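Equipment Review: Cindbridge Simulation Package, Two-Finger Gripper
Prepared by Leonilde Arruda for the Flulau purchasing office

The office was asked whether a simulation license should be bought before any arm is ordered for the Vilela workshop. Olga Calado and Nuno Sequeira used the package for 30 days on simple tabletop tasks.

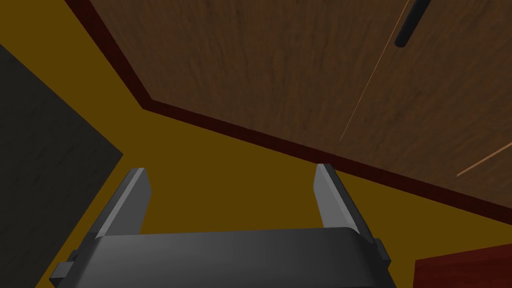
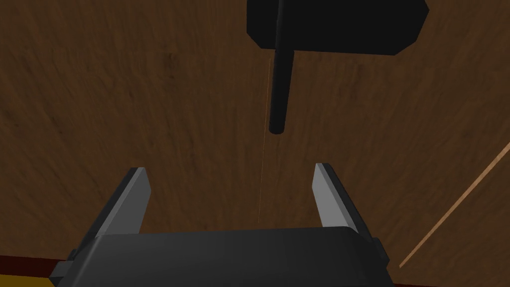 Simulated wood surface with the gripper open.

The license costs $700 per seat, and 2 seats would be enough for the first year. Setup was slow and the manual is thin on gripper settings. Support from Sosaven answered within a day in most cases. Mr. Sequeira found the camera views easy to adjust. Surface textures are plain but adequate for planning reach and clearance.

Purchase is recommended, with training hours budgeted separately. The arm itself should remain on hold until the November budget review.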